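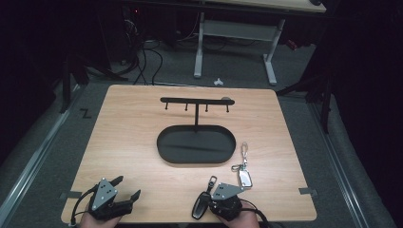 Can the carbon filter stand on the tent floor instead of hanging from the bars?

It should hang. A filter on the floor pulls the coolest air out of the tent and leaves the warm air sitting over the tops of the plants. It is also the first thing to get wet when a saucer overflows, and wet carbon stops taking up odor.

Section 3: Installing the fan and filter

This section covers the Flastow inline fan and carbon filter in a Clotach tent. Put the tent together first, as described in the previous section, and leave the grow light out until the fan is in place. The filter is heavy for its size, so have a second person hold it while you adjust the straps.

Before you start

Check that the two ceiling bars are pushed fully into their corner pieces and sit level. Place them so the filter will hang toward the back of the tent, on the side away from the door. Shake the filter gently outdoors and wipe the sleeve with a dry cloth. A little black dust is normal with a new filter.

Caution: Do not plug in the fan until step 9. Do not reach into the fan housing at any time while it is connected to power.

Hanging the filter

1. Slide the fabric sleeve over the filter and pull the elastic snug at both ends. The sleeve keeps dust and leaf hairs out of the carbon.

2. Loop one strap around each end of the filter and clip the straps to the ceiling bars. The open end of the filter, the one with the metal collar, faces the fan.

3. Raise the filter until it hangs level, with its underside above the height you expect the light to hang at. If the light will share the same bars, leave a hand's width between the filter and the light hangers.

Note: The straps hold by friction and will settle slightly during the first day. Check them again the next morning and tighten as needed.

Connecting the fan

4. Find the arrow on the fan housing. It shows the direction of airflow and must point away from the filter. This setup pulls air through the filter and pushes it out of the tent.

5. Hang the fan from the remaining straps so its intake lines up with the filter collar. Join the two with the short piece of duct and tighten a clamp at each end. Snug is enough. Overtightening will bend the collar.
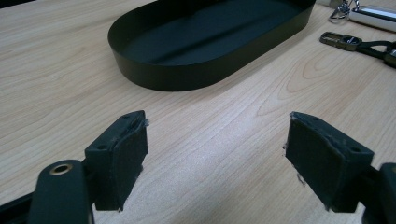
6. Fit the long duct to the outlet side of the fan and feed it through the upper port. Pull the duct as straight as you can. Slack duct folds in on itself and costs more airflow than most growers expect, so trim the extra.

7. Close the drawstring around the duct where it leaves the tent. Use the inner and outer drawstrings if your port has both.

8. Open the lower mesh vents on the side opposite the exhaust. Fresh air has to come in low and cross the plants on its way up.

9. Run the power cord out through a cord port, leaving a loop that hangs lower than the outlet so any water drips off before it reaches the plug. Plug in the fan and set it to the lowest speed.

Checking the airflow

Close the door and watch the tent walls. They should draw in slightly. If they bulge outward, the fan is on backward or the duct is on the wrong end – unplug it and go back to step 4. If the walls pull in hard enough to touch the plants, open another lower vent or turn the fan down.

Setting the controller

The Gotitz controller is sold separately and plugs in between the fan and the wall. Hang the probe at the height of the plant tops, out of direct light and away from the filter. For plants in leaf, a high temperature setting of 29 °C works in most rooms. Seedlings can be kept at up to 80 percent humidity, but bring that down as they grow and lower it again before flowering to keep mold away.

Note: The controller forgets its settings if it is unplugged. Write them down.

Care

Wash the sleeve by hand when it looks gray, and let it dry completely before putting it back. The carbon cannot be washed. When odor gets past the filter with the fan at its normal speed, check the duct joints first, then replace the filter. Zepeda filters with the same collar size also fit.

Set-up text by Marisol Ayala. Revised 12 March 2023.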